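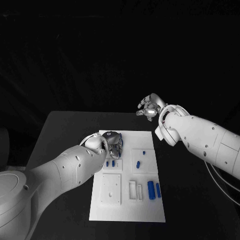 How big does a work area need to be?

Big enough for the thing you're working on, plus a hand's width of clear space on every side of it. Most people go bigger than they need and then fill the extra with junk.

Chapter 4
Setting Up the Surface

Words to know: work surface, board, ground, parking side, landing spot, backdrop, glare, drag

Before you start

Chapter 3 was storage. Bins, shelves, labels, where things live. Now we take them out. This chapter is short on theory, long on doing, and you'll want a table near you while you read. Any table. Kitchen table fine. Clear it first, all of it, including the mug.

You will also need one board. Flat, light in color, stiff enough to carry with two hands without it sagging. Shelf offcut, big cutting board, the back of an old game board. One cloth, dark if you've got it. And a handful of small objects of diferent shapes: something round on top, something long and thin, something that rolls. Keep them in a box on the floor till we get to them.

4.1 Table and board are two different things

People mix these up. The table holds everything up. The board is where the work happens. If the board is clear, you can work. If the table is a mess and the board is clear, you can still work, just annoyed.

Reasons for a board. It moves. Phone rings, dinner's ready, somebody needs the table, you lift the board and the job goes with it. It's also flat, and plenty of tables aren't. Old ones dip in the middle, folding ones have a seam right where your small parts want to go. And the board has an edge. Sounds like nothing. An edge tells you what's in the job and what isn't, and it tells everybody else too.

Board size: see the first page. A board that covers the whole table is just a second table.

Placement. Flat on the table, all four corners supported. No corner hanging over the side, ever. Long side toward you for most jobs. Leave bare table between you and the near edge of the board, enough to rest your wrists. Leave bare table left and right. Press each corner before you start. If one clicks or rocks, something's under it, or the table's bent. Fold a piece of paper, slide it under, press again.

4.2 Ground color

Ground means the color behind the thing you're looking at. Printers and painters use the word, and we're borrowing it.

Light board, dark table. Probably the most useful pairing there is. A white board laid on a dark grey table has an outline you can catch from across the room, and you can tell straight off whether a thing is on the board or off it. White board on a white table, the edge goes missing, and you set a part down half on and half off.

Grey things on a white board, good. Black things, good. White things on a white board, trouble. Clear plastic, more trouble. Swap the board or lay a sheet of colored paper over it for that job.

What about a dark board on a light table? Works the same for the edge. Worse for dark screws, threads, pencil lines. Better for white buttons and rice. Pick by what you're handling most of.

Trim and markings help too. An object that's grey all over looks the same from four directions. Put a strip of color down one edge and suddenly it has a left and a right. If your own things lack this, add it. Bit of tape. A letter in paint pen on the top. You'll pick it up the right way round without turning it over in your fingers first.

Try it now. Put your round-topped object on the bare table. Step back to the door. Then put it on the board, step back again. Don't write anything down, just look.

4.3 Backdrop

Not every job needs one. Sewing doesn't. Fixing a lamp at home, no. But if you're showing the work to a class, or taking pictures for a parts list, or you just find the window behind the table pulls your eyes up every nine seconds, hang a cloth.

Black cloth is the standard. It goes behind the far edge of the table and keeps going down past it, lower than the tabletop. Students at Hunmont always stop it level with the table the first time. Then there's a bright stripe of wall or floor peeking through between cloth and table and it's all you can look at.

Loose folds are ok. Black cloth in soft folds hardly shows them. Pale cloth shows every crease, so iron it or stretch it. Don't nail cloth to a wall that isn't yours. A rail, a clothes rack, two chairs and a broom handle, whatever's standing.

Keep the cloth off the tabletop itself. Cloth on the table drags. You slide the board a little and the cloth comes too and so does everything standing on it.

4.4 Light

Overhead light throws your own shadow on the work when you lean in. Side light is better. Best is light from both sides, weaker on one.

Glare is the shine that comes back off the surface at you. White boards with a glossy finish are the worst for it. Fixes: tilt the lamp, move the lamp, turn the board over if the back is dull. In that order, cheapest first. Shiny metal parts will glint whatever you do. Turn the part a little, don't rebuild the whole setup.

Check from where your head will be. Not standing up. Sit or stand how you'll work, then look.

4.5 Two hands, two jobs

One hand holds the object. The other waits over the board, open, ready. It isn't resting in your lap and it isn't holding a second object for later. Beginners load both hands, then need a hand for something and put the wrong thing down fast.

Picking up. Fingers round the sides, thumb opposite. For a thing with a rounded top don't pinch the top, it'll slip. Go lower, where it's widest or just under that. Lift straight up, only a little. Just clear of the board is enough for most moves. High lifts look brisk and they're where drops come from.

Setting down. Decide the landing spot before you lift. Look at it. Then move. Lower till it touches, pause, let go with all fingers together. If you let go one finger at a time the object tips toward the last finger.

Sliding. Allowed on a smooth board for heavy stuff. Not for anything with grit under it. Wipe first or you've got a scratch the length of the board.

Practice: pick up and set down the round-topped object 12 times, same landing spot. Then swap hands. Your other hand will be bad at it. Do it anyway. Then the long thin one, which wants a grip in the middle, and then the one that rolls, which wants a folded cloth or a shallow lid to land in.

4.6 The parking side

Pick one side of the board for things waiting and the other for things done. Right-handed folks mostly park on the left and finish on the right so the strong hand isn't crossing over. Left-handed, flip it. No rule says you have to, but once you pick, stay picked for the whole job.

Don't park things along the near edge. Sleeves. Also don't park them at the far edge where you have to reach over the work to get them.

Middle of the board stays open. If the middle is filling up, stop and move things. Takes a second. Takes a lot longer once there's two layers.

4.7 Cords

Anything with a cord: the cord runs off to the side and down, away from your arms. Lamp cords, glue gun cords, sewing machine pedals. Let it curve along the side of the table with some slack and leave the board alone. A cord across the board will catch on the one thing you can't afford to move.

Tape it if it keeps creeping. Painter's tape, it peels. Check the slack by moving the tool as far as you'll need to before you start. Tight at full reach means too short, move the table or get an extension.

4.8 A worked setup: the Girnley tray kit

The Girnley kit is the one most schools order for this unit, so we'll use it. A box with 3 small trays, a base board, lids. If your school has the Drudolis kit, same steps, the lids just fit tighter.

Clear and wipe the table. Let it dry, a damp table grips the board and you can't shift it.
Base board down, long side toward you, press the corners.
Lamp on, check for glare from your seat.
Trays on the parking side, open, in the order you'll want them.
Lids stacked off the board completely. Lids are the thing everyone leaves in the middle.
First object out, hold it, look at the landing spot, lower it.
Other hand stays free till the first is down.

Roughly the whole setup should be done before the kettle boils. Slower is fine the first week.

To pack up, run it backward, except wipe the board before it goes in the box and not after it comes out next time. The Greenberg workbook has a page on wiping, page with the sponge on it, skip the part about polish. Polish makes glare and makes things slide.

Common trouble

Board slides when you press: dust underneath, or polish. Wipe both faces.
Things keep going missing: check under the near edge of the board first, then your sleeve, then the floor.
Edge of the board hard to see: wrong ground. Back to 4.2.
Sore shoulders: board's too far away. Pull it in, or the table is too high for you and you need a taller seat.
You keep knocking the finished side: it's too close to the middle. Use the table if the board's full, thats what the bare table left and right is for.

Before the next chapter

Leave your board set up overnight if you can, with one object on it, and come back to it in the morning. Sit down, see what your hands reach for first. Whatever it is, its place is probably a bit too far away. Move it closer and bring the box of small objects, we start chapter 5 with the one that rolls.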